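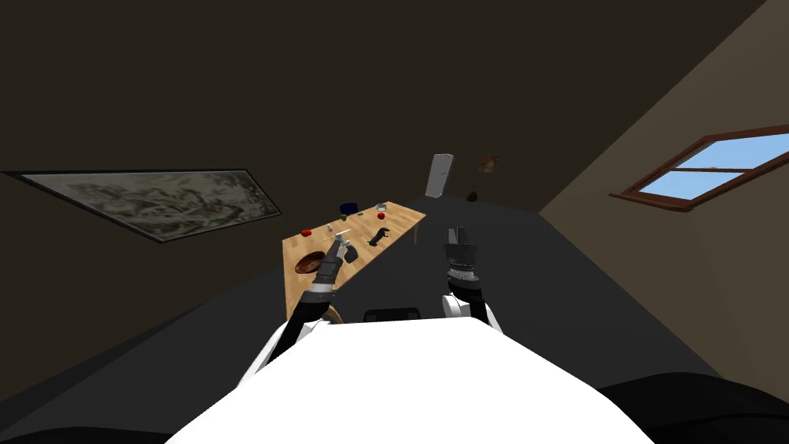 What stopped the tabletop trials in the simulator this spring?

A fault in the way the right arm handled a lost target. When the planner dropped its goal pose, the controller kept sending the last velocity it had, and the arm carried on until it reached a joint limit.

Progress report, Girnska two-arm project
Prepared for the Oprea fund by Mamta Rastogi, Gemville
2022-06-11

Status of the work

Clearing small objects from a table is still our main task. We had planned to finish the simulated runs in this period and move to the physical robot at Graltdale. The simulated runs are not finished and the move has been put back to September.

The fault

It first showed up in a batch of 100 runs. In 3 of them the right arm kept moving after the planner had given up, and in one of those the forearm went through the edge of the table model. The simulator logged the contact but did not halt, as the collision stop had been turned off for an earlier speed test and never turned back on. That was our mistake. The run script now refuses to start with the stop disabled.

Nothing physical was involved. On the real robot the same command would have driven the arm into the table with only the joint torque limits to hold it back, so we have treated it as a safety matter and logged it that way.

Cause

The left and right arms use separate copies of the controller code. A timeout was added to the left copy last year. The right copy never got it. With no timeout, an old command stays valid for as long as the controller is running.

What we have done

Both arms now run from one copy of the code. A command older than 20 milliseconds is thrown out and the arm is brought to a controlled stop. We replayed the failed runs with the same seeds and the right arm stopped each time. A full batch with the new code has not been run yet.

Still open

The left gripper sometimes closes before it is in position over thin objects. We think this is a calibration offset in the hand model, but we have not confirmed it. It does not affect the stop behavior.

Schedule and budget

The fault cost us 2 weeks. No extra money is requested. We do ask that the Graltdale equipment payment be moved to September to match the new start. The full batch results and the updated safety log will be sent with the next report.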